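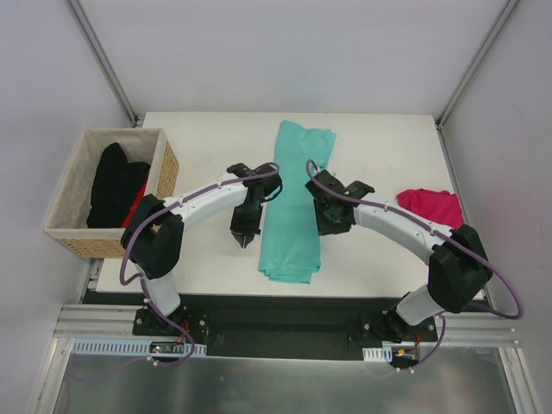 HOME & LAUNDRY | 2 min read

The lengthwise fold, and other ways to win back a drawer

Hortensia Cabrera folds everything long first. T-shirts, trackies, the kids' swim stuff. Long and narrow, then down in layers till it's squat enough to stand up by itself.

"People go halves straight off," she says. "Then it's a big floppy square and you can't see what's under it."

She ran linen at a motel in Lelville for 12 years and now teaches a 90 minute folding class above the Talukder drycleaners. Full most of August. Bring your own washing. Yes, really.

First thing, clear a surface. A table, not the bed. Beds sag, and you'll end up lying on it. One garment in the middle, everything else off to the side or in the basket until its turn comes. Cabrera likes a wicker basket with a cloth lining, folded over the rim so knits don't snag on the cane. Darks can wait in there bunched up, she doesn't care. Bunched is fine for ten minutes. Bunched overnight is ironing.

Then the fold. Lay it out, smooth from the centre with flat hands, bring one side in, then the other. You want a strip. The top end always comes out wider and a bit rumpled, specially anything with sleeves or a collar, so go back and fix that end before you layer it down. Most of her students dont. They press harder on the bottom, which was already neat.

Small brights last. The pink thing that's been scrunched in a corner the whole time, do it while the kettle boils.

Storage, quickly. She rates the Joveck drawer dividers but says shoebox lids do the same job. Landside, the homewares place on the highway, has lined baskets in two sizes. Get the smaller one. A big basket just means you put off folding untill Thursday's washing is in there with last week's.

And colours? By person, she says, never by colour. Her sister does colour. They've stopped discussing it.

400 shares | 12 comments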